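Caderno de oficina, bancada 2
4/10/18

Assunto: compras para a segunda célula de manipulação. O pedido tem de estar fechado antes de dezembro, senão o dinheiro passa para o exercício seguinte e perdemos a cotação da Anard.

Ponto de partida

A reunião com o Aminu Obi foi de manhã. Ficou decidido que a segunda célula repete a primeira na base e na altura do braço, para podermos trocar programas entre as duas sem recalibrar tudo. O que muda é a garra e a câmara do punho. O controlador fica igual, mesma versão de firmware, mesmo armário.

O projeto Ugwu continua a ser o cliente interno principal: arrumar e retirar objetos moles de caixas e prateleiras. Sacos, estojos, roupa dobrada. As peças rígidas do Treddale já estão cobertas pela célula um e não vale a pena gastar lá mais nada este ano.

Cotações recebidas

Anard, garra paralela de curso longo, com um par de dedos de reserva: 1,502 euros. Prazo de seis semanas. Não inclui a flange de adaptação, que podemos fazer cá.

Prandar, garra equivalente, curso mais curto: 842 euros. Prazo de duas semanas. Dedos de reserva à parte, preço ainda por confirmar. Pedi por correio e ainda não responderam.

A diferença paga-se se o curso longo for mesmo necessário. O Aminu acha que sim, eu tenho dúvidas. Nos sacos pegamos quase sempre pela alça ou pelo bordo, e para isso o curso curto chega. Para pegar pelo corpo do saco já não chega, mas essa tarefa só aparece na segunda fase do Ugwu e pode ainda mudar.

Nota para quem fizer a folha: os valores estão sem IVA e com a vírgula como separador de milhares, à maneira dos fornecedores. Não converter à mão, já houve confusão no trimestre passado.

Câmara do punho

É a parte que mais me preocupa no orçamento. A câmara atual é pequena e leve, mas de perto o objeto tapa uma boa parte do que queremos ver. Com o saco creme de pintas pretas encostado à direita, o interior do armário fica visível só do lado esquerdo, painel azul-claro em cima e fundo cor de pêssego em baixo. O contorno em corda entrançada escura destaca-se bem do tecido. A alça cinzento-escura passa à frente do saco e do painel do fundo, e é ela que interessa ao planeador.

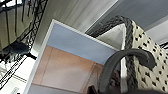 Requisitos para a câmara nova

1. Campo de visão mais largo. Quero ver a aresta do armário e a alça ao mesmo tempo, com o punho inclinado. Se a lente deformar muito nos cantos corrige-se por software, já temos a rotina.

2. Distância mínima de focagem curta. Qualquer coisa que só foque a partir de um palmo fica excluída.

3. Peso igual ou inferior ao da atual. Não temos margem na carga útil se for a garra da Anard, que é a mais pesada das duas.

4. Cabo com saída lateral. O conector reto da câmara atual bate na flange quando o punho roda até ao limite e já tivemos de substituir um cabo.

5. Suporte aberto, com furos normalizados. Não comprar nada que obrigue a usar o suporte do fabricante.

Profundidade: a discutir. Um sensor de profundidade no punho resolvia parte do problema da alça, mas os que vi têm uma distância mínima que não serve. Alternativa mais barata é uma segunda câmara fixa, montada no perfil lateral da célula, que apanhe o armário de fora. O Aminu prefere esta. Eu também, desde que a calibração entre as duas não fique para mim outra vez.

Mobiliário e objetos de ensaio

Manter o armário de moldura branca como referência. O contraste entre a moldura e os painéis ajuda a encontrar as arestas, e convém ter também um caso mais difícil: falta-nos um armário todo escuro, ou de madeira, para comparar. Deve haver algum no armazém, ver antes de comprar.

A grelha de arame preta merece uma linha à parte. É má para a segmentação, porque se vê o que está por trás entre os arames, e por isso mesmo quero que fique nos ensaios. Pedir uma segunda igual, para a célula nova.

Sacos: comprar mais modelos, com alças de espessuras diferentes. Alças finas de tecido, pelo menos uma de corrente, e um saco liso sem padrão nenhum. O de pintas é fácil de reconhecer pela textura e não quero que os resultados dependam disso.

Verba

Para câmaras, suportes e cabos o teto é de 1,000 euros, já com a câmara fixa incluída. Mobiliário e sacos saem da verba de consumíveis. A garra tem linha própria e precisa de assinatura, qualquer que seja o fornecedor.

Se formos para a Prandar, o que sobra da linha da garra não passa automaticamente para as câmaras. Perguntei e a resposta foi não. Tem de ser pedido por escrito, com justificação técnica.

Opções em cima da mesa, 3 no total:

A) Anard, câmara de punho nova, câmara fixa no perfil.

B) Prandar, câmara de punho nova, câmara fixa no perfil.

C) Prandar agora, câmara atual transferida da célula um, câmara nova só depois dos ensaios de alças.

A minha preferência é a B. A C atrasa a célula um e não gosto da ideia de desmontar uma coisa que está calibrada. O Aminu inclina-se para a A por causa da segunda fase. Combinámos decidir depois de medir o curso necessário nos sacos mais volumosos.

Por fazer

Medir a largura dos sacos existentes, vazios e cheios, no ponto de pega. Eu.

Insistir com a Prandar sobre os dedos de reserva e pedir o desenho da flange. Eu.

Pedir à Anard uma garra para demonstração, nem que seja por uma semana. Aminu.

Confirmar se o quadro elétrico aguenta a segunda célula com o compressor ligado. Aminu, com a manutenção.

Procurar armário escuro no armazém. Quem lá passar primeiro, avisar e escrever aqui.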